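Sorting the Naciri Papers: What We Learned from a Small Family Archive

Final project report, Introduction to Local History
Zineb Younis and Ashraf Benmoussa

How we came to the project

When our instructor asked us to find a collection that no class had worked on before, we both thought we would end up in the newspaper room like everyone else. Then Ashraf's aunt mentioned that the reading room in Lekum had been given the papers of the Naciri family, who ran a dry goods store on Stindberg Street for three generations, and that the papers had never been put in any order. We wrote to ask whether two students could help, and we got a kind yes the same afternoon.

We should say at the start that neither of us had done this kind of work. Zineb is studying accounting and Ashraf wants to teach geography, and we took the course to fill a requirement. By August we were both spending more time in the reading room than we had planned, and bringing our lunch.

What was in the collection

The papers came in mixed together, the way they must have been kept in the store: bills on top of birthday cards, a recipe for quince jam folded inside a tax notice. There are order books, letters from suppliers, a great many receipts, school reports for several of the children, and a long run of letters between two sisters, one of whom had moved away to Noro when she got married. Our final list has 1171 entries. An entry can be a single postcard or a whole order book, so please don't read that as the number of pages.

The sisters' letters were our favorite part and we probably gave them more than their fair share of the time. They write about fabric prices and bad knees and who was seen with whom at the fair, and they carry on the same argument over a borrowed sewing pattern for years. We never found out who ended up with the pattern.

How we arranged things

Our first plan was to sort everything by date. We worked at that for most of a week before we saw how many of the papers had no date at all, and how odd it felt to pull a letter away from the bill it was answering. We then split the collection into 2 series, Store and Family, and kept the dates as a second step inside each one. Some papers belong in both. A letter from a cousin who also sold buttons to the store gave us a whole morning of discussion (it went in Family, with a note in the Store list pointing to it).
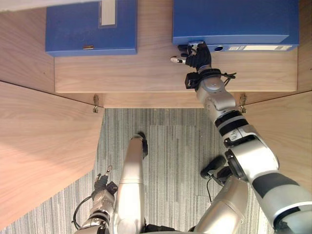

We also had to decide how much to write about each item. Zineb's early entries run to a full paragraph, and Ashraf's were closer to "receipt, thread." After comparing notes we settled on one line giving the kind of document, who wrote it, who it was for, and a date where we had one. If we guessed a date from a price or a mention of the weather, we put it in brackets with a question mark.

What the papers told us

The question in our proposal was how a small store kept its customers when bigger ones opened nearby. The order books suggest that a lot of it came down to credit. In the later books, over 100 households were buying on account, and many of them settled up only after the harvest. The letters say the same thing in a friendlier way. One sister complains that their father "would give the coat off the hook to anyone who asked after his mother," and the other answers that those same people came back every fall.

We can't say that credit was the only reason. The books for several years are missing, and we only have the family's side of the story. We would have liked to talk with former customers, but we left that too late.

What we would do differently

We would read for a few days before sorting anything. We would also agree on the spelling of names at the beginning, as we had one supplier entered three different ways and it took us a very long evening to put right. And we would bring sweaters, even in summer.

The finished list is in Appendix A, and the family tree we pieced together from the letters is in Appendix B. It has two gaps on the mother's side that we hope somebody in Lekum can help fill in.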